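Peel-and-Stick Wallpaper and Contact Paper: Your Questions, Answered

By the Destbridge Home Desk
October

Ever since we ran our piece on papering a small rental room, the questions have kept coming, and we've loved reading every one of them. We've gathered the ones that come up most often and answered them as fully as we can. Get yourself a cup of coffee, because we do tend to go on a bit!

Is peel-and-stick really removable?

Most of the time, yes, though a lot depends on the paint underneath. A wall that was painted well and left to cure for a month or more will usually let go of the paper without a fuss. Fresh paint is another story, and so is the cheap flat paint that landlords seem to buy by the barrel. Try a piece the size of your hand in a spot behind the door, leave it for a week, and then peel it slowly, pulling back on itself and not straight out toward you. If paint comes with it, you've lost a very small patch and saved yourself a very large headache.

How much should I buy?

Measure the width and height of each wall, multiply, add them up, and then add a little extra for matching the pattern. Small scattered prints such as spots, hearts and confetti are kind to beginners, as a slight mismatch at the seam tends to get lost. Big florals and stripes will show every wobble. One reader in Burkby papered a whole breakfast nook with a total of 206 square feet and told us she had one strip left over, which she used to line her silverware drawer. We thought that was lovely.

Please do buy all your rolls at once and check that the batch numbers match. Pinks are especially bad about shifting from one batch to the next.
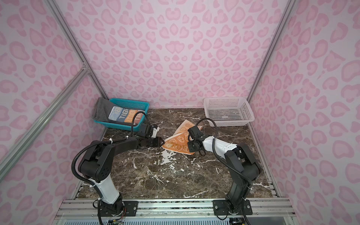
Can I put a busy pattern on more than one wall?

You certainly can, and we wish more people would! The old advice about a single accent wall is fine, but a small nook or alcove often looks more settled when the same paper goes all the way around. Pick the quietest version of the print you love, with the pattern and the background close together in color, and it will read almost like a texture from across the room. Then let your floor or countertop be the dark, heavy part.

What do I do about inside corners?

Don't try to wrap a full strip around a corner. Walls are hardly ever straight, and the paper will pull away and leave a little hollow that catches every elbow. Cut the strip so it turns the corner by half an inch, smooth it down well, and then start the next wall with a fresh piece overlapping that half inch. Use a sharp blade and change it often - more often than you think. A dull one drags and tears.

Does marble contact paper hold up on a table or counter?

On a table, a desk or a shelf, it does very nicely. Around a sink we'd be more careful, as water will find its way under a seam sooner or later. Wipe the surface with rubbing alcohol first and let it dry all the way. Keep hot pans off it, always. The darker marbles with pale veins are forgiving about crumbs and coffee drips, but they do show dust, so keep a soft cloth handy. We covered our own sample table with the Wandik dark marble and it's still going strong after two years of people leaning on it.

What should I keep on a papered surface?

Anything with a smooth bottom. Unglazed pottery and wire baskets with rough feet will scratch the film over time, and once it's scratched there's no buffing it out. Plastic bins and baskets are our favorites, and white goes with just about everything. Open sides are nice too, so that damp things can air out.

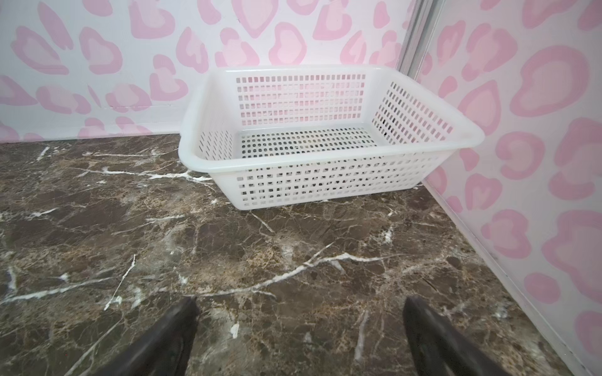 A white basket with slotted sides keeps things light against a pink print.

How do I get bubbles out?

Small ones often settle by themselves in a day or two, so be patient before you go poking at them. For the stubborn ones, prick the edge with a pin and press the air toward the hole with your thumb. If you have a bubble the size of a pancake, peel the strip back and lay it again. A felt-edged smoother is worth the few dollars - we like the one from Lemaire, but an old library card in a sock does the job too.

Last updated: Thursday
1,297 shares | 43 comments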